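Subject: Re: [gostside-makers] Open day at Livent, anyone going?
Date: 13/07/2024
List: gostside-makers

On the open day, a list member wrote:

> Livent are opening up their Fadton unit to visitors. There is a tour
> and a demonstration of how they teach robot arms to handle small
> objects. I can't make it myself. If anyone does go, could you report
> back on the following:
>
> 1. Is it worth the trip for people who don't work in the field?
> 2. Do they let you have a go, or is it all behind a rope?
> 3. Any word on whether they would take a group from the list? The
> last one in May was full before I had even read the notice.
>
> Also interested to know what they are using for a work surface, as we
> still haven't settled that for our own bench.

I went, so I'll answer in order and then add a few notes.

1. Yes, I think so. The whole thing took a bit under two hours, including a wait at the front desk while they found more visitor badges. The talk at the start was pitched at people who know nothing, and it was a bit slow if you have read anything on the subject. After that it got better. They split us into groups of 6 and took each group round the bays separately, so you could stand close enough to see and could ask things without shouting.

The first bay we saw had an arm repeating a pick and place job on small plastic parts. It dropped one while we were there and the operator stopped it, put the part back and started the run again. They were quite open about the failures. On the wall they had a sheet for that job showing 960 attempts, 103 of them marked as failed, and the man showing us round said most of those were down to the part being on its side when the arm reached for it.

The second stop was the recording area, and I'd say that alone was worth going for. One person sits or stands at a table with a gripper in each hand and does the job by hand, again and again, and the recordings go towards training the arms. I had assumed it would be done with a joystick or a headset. Our group watched for ten minutes or so. It is slow work, and more tiring on the wrists than it looks, according to the operator.

2. Partly. The arms are off limits to visitors, which is fair enough. The hand-held grippers you can try, one at a time, on a spare table in the corridor. I tried to pick up a wooden peg and it took me four goes. You get very little sense of how hard you are squeezing. The children in the group ahead of us were far better at it than the adults.

They are heavier at the front than I expected, and the cable pulls your hand round if you let it hang. The people who do it all day lay the cable out on the table first. I asked if a wireless version was coming and was told that they had tried one and gone back to cable.

3. I asked at the desk. They will take groups of up to twelve outside the open days, but want a month's notice and one named contact. The next thing on their calendar is a joint day with Ivanov, who supply some of the mounts and rails. No date for it yet. If there is enough interest here I'm happy to write to them. Please reply on the list and not to me, so that everyone can see the numbers.

On the work surface: at the recording table it is a white board laid flat on an ordinary light wooden table. The board doesn't quite reach the far edge, so you can see a strip of the wood there with a cable hole in it, or a hole that would do for one. It looked very bright under the lights. I forgot to ask what the board is made of and whether they fix it down. Black curtains at both sides of the bay. I'd suggest we try a white board on our bench before spending money on a proper mat.

We were allowed to take pictures in the recording area but not of the arms.
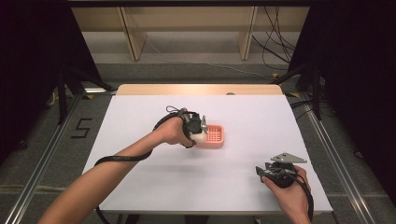
Recording table, bay 5. One gripper in each hand, left one over the small pink basket.

A few practical points for anyone going next time. The entrance is at the back of the building, and the sign for it is only visible once you have driven past. Parking is free but you need the code for the barrier, which is 2741 on visitor days, and it was printed on the second page of the joining letter where most of us missed it. There is a machine for tea and coffee and nothing to eat. The bus from Gostside stops at the end of the road and then it's a ten minute walk with no pavement for part of it.

I have the handout from the talk and will bring it to the next bench night. It's four pages, mostly diagrams. If someone with a decent scanner wants to borrow it, say so.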